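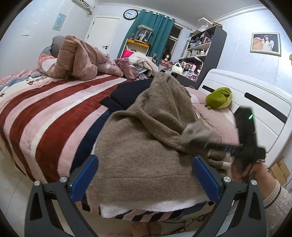

Brown sweater with a ribbed hem, spread on a bed.

About Lotirer

Lotirer is a knitwear cleaning, repair and storage company based in Ellwood. We accept sweaters, cardigans, scarves, blankets and other knitted items made of wool, cashmere, alpaca, mohair, cotton or blends of these. We do not accept leather, fur, woven tailoring or anything with a bonded lining.

The company started as a mending counter with one linking machine and a rented sink room. It now operates from two connected units on the same street. The mending room is in the front unit with the public counter. Washing, drying and storage are in the rear unit, which has its own water treatment and a separate air supply.

What we do

Cleaning. All washing is done in water. Each item is measured flat before washing at the chest, body length, sleeve length and hem, and the four figures are written on the job card. The same points are measured again after drying. If any of them has moved by more than 2 percent, the item is wetted again and re-blocked before it leaves the drying room. The wash water is softened on site, and the detergent is neutral and free of enzymes, which can damage protein fibers such as wool and silk.

Repair. We close moth holes, rebuild elbows and cuffs, replace ribbing, re-link open shoulder seams and pick up runs. Where the gauge allows, holes are closed by grafting with matching yarn so that the stitch structure continues across the repair. Where the surrounding fabric is too thin to hold a graft, we use a darn and state this on the quote. Felted areas cannot be reversed, and we return those items without charge.

Storage. Seasonal storage is offered under the name Flumska. Items are cleaned, dried, folded and placed in closed cotton bags on open shelving. Nothing is hung. Relative humidity in the storage room is held between set limits and logged every hour, and pheromone traps for the webbing clothes moth are checked on a fixed schedule. The Flumska intake period opens in spring and the return period begins in October.

How work moves through the building

A job card is opened at the counter and stays with the item until collection. It records fiber content as stated on the label, or as determined by us if the label is missing, along with existing damage, measurements, yarn used and the initials of each person who handled the work. Cards are kept on paper and copied to our records system at the end of each shift.

Items from different customers are not washed together. Small pieces go in mesh bags in single basins; blankets go in the large tank by themselves. Spinning is done at low speed in a flat-loaded extractor. Drying is done on horizontal screens with forced air at room temperature, and no heated tumbling equipment is installed in the building.

New arrivals with signs of insect activity go directly to the freezer room before any other step. They are sealed, frozen, brought back to room temperature and frozen a second time. Customers are told at the counter if this applies, as it adds to the turnaround time.

The yarn library

The mending room holds a library of 2,000 repair yarns, sorted by fiber, then by ply, then by color. Most are short lengths taken from mill ends and closed production runs. Each cone or skein has a card with a wrapped sample and a note of how it behaved in a test wash. Heathered and flecked colors are the hardest to match and take up more shelf space than their share of orders would suggest — two or three fine yarns are often combined to reach an acceptable shade.

Customers who have kept the spare yarn supplied with a garment are asked to bring it in. Old spare yarn is usually less faded than the garment itself, and in that case we will show both options against the fabric before starting.

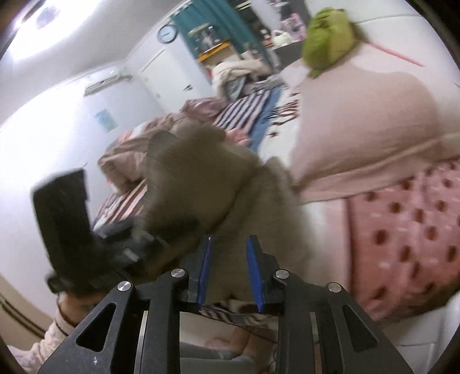
The Broltovov card

Condition grading is done with a printed chart we call the Broltovov card. It was drawn up in our own mending room and has been revised several times. The current version is dated 2021-05-01. It lists 17 types of wear and damage, each with a drawing and a short instruction on how to measure it. Pilling, for instance, is graded by comparing a small square of fabric at the side seam with the printed reference, under the counter lamp and with the item lying flat.

Quotes are based on the grades. Two people grading the same item should reach the same result, and where they differ by more than one step the item is graded a third time. A copy of the card is given to customers on request.

Staff and training

Lotirer employs 13 people across both units. New menders work on sample panels before they handle customer items. The panels cover plain knit, rib, simple cable and two-color work in several gauges, and each has to be passed before the next one is issued. Wash room staff are trained on fiber identification, water testing and blocking. Everyone on the floor learns to fill in the job card, including the measurements.

What we cannot promise

Color loss from earlier washing or sunlight stays visible after cleaning. A grafted repair in dark wool is normally hard to find, but a repair in pale, smooth cotton can often be seen at close range. Garments that have stretched under their own weight on a hanger may recover only in part — the job card will show the figures before and after. Buttons made of shell, horn or painted wood are removed before washing and sewn back on afterward.

Visiting and sending items

The counter in Ellwood takes items without an appointment. Please empty pockets and remove pins. For items sent by mail, use a sealed plastic bag inside the box and enclose a note with your name, return address and a list of the damage you already know of. We send a written quote before any repair begins, and unrepaired items are returned at the cost of postage only.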